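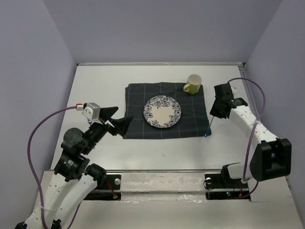

A place setting with a checked napkin, a floral-rimmed plate and a mug.

Place setting

A place setting is the group of things laid out on a table for one person to eat and drink with. At its smallest a plate and a cup. At its largest a dozen or more pieces, most of them cutlery. The word is also used in shops for a boxed group of matching dishes for one person, see Retail use.

Name

"Cover" is the older trade word, from the French couvert, and still heard in restaurants, where it also means one paying guest. "Setting" took over in homes. In Britain "place" alone is common, as in "lay another place".

Parts

Plate. The center of the setting. A dinner plate usually, with smaller ones put on top or to the left as the meal needs. A charger, if used, is a larger plate that goes underneath and never has food directly on it in the formal style. Rimmed plates and coupe plates (no rim) both in wide use.

Cutlery. Forks left, knives and spoons right, in Western practice. Outermost pieces are used first. Knife blades face the plate. Dessert fork and spoon may lie above the plate or come out later with the dessert.

Drinkware. Glasses stand at the upper right, over the knife. A cup and saucer or a mug also goes on the right. At breakfast the mug is often there from the start; at a formal dinner coffee comes last and the cup is not on the table before that.

Napkin. Cloth or paper. On the plate, left of the forks, or in a glass. Under the plate in some home settings, where it does the job of a mat.

Mat or cloth. A full tablecloth, a runner, or single placemats. Checks, stripes and plain weaves are the usual everyday choices, white damask the formal one.

History

For most of the Middle Ages in Europe diners shared. A board on trestles, a cloth, common dishes, often one cup between neighbors. Slices of stale bread called trenchers held the food, later replaced by wooden and pewter ones. Guests brought there own knives.

The fork came into Italy early and went north slowly. It was mocked in England as fussy well into the 1600s. Individual plates became normal in wealthy houses over the same period, and by the 1700s matching services in porcelain were a thing rich families ordered and showed off.

The big change was in the 1800s. Under the older service à la française all the dishes of a course were put on the table together. Service à la russe brought them one after another, already portioned, so each guest needed a tool for every course, laid ahead of time. This is where the long rows of cutlery come from. Special pieces multiplied: fish forks, ice cream forks, oyster forks, grapefruit spoons. Most fell out of use after the First World War as households had fewer servants.

Floral rims

Decorated rims with a plain center are one of the longest lasting patterns. Practical reason, knives scratch the middle and food hides it anyway. Blue is traditional, cobalt being one of the few colors that survived the heat of the glaze firing. Transfer printing made such plates cheap from the late 1700s on. Collectors split them by border type, and the border is often easier to identify than the center scene.

Outside Europe

In Japan each diner traditionally has rice at the left and soup at the right, chopsticks laid sideways in front. In China shared dishes in the middle with a small bowl, plate and spoon per person. In much of India a thali, a round metal tray with small bowls, holds the full meal, and in the south a banana leaf may be used instead. Ethiopian meals are commonly eaten off one large shared injera with no separate setting.

Retail use

In stores a "five-piece place setting" most often means dinner plate, salad plate, bread plate, cup and saucer, though makers differ. The Jonard catalog listed 338 patterns sold by the setting at its height, the rival Hasix 291. Both firms counted the cup and saucer as 2 pieces. Later boxes swapped them for a single mug and became four-piece settings. Open stock, where each piece can be bought alone, has mostly pushed out the boxed setting for everday ware.

See also

Table manners
Tableware
Napkin folding
Service à la russe

Further reading

Semwal, Manju. Laying the Table: Notes on Everyday Settings. Jidlow.

Page last edited November 29, 2018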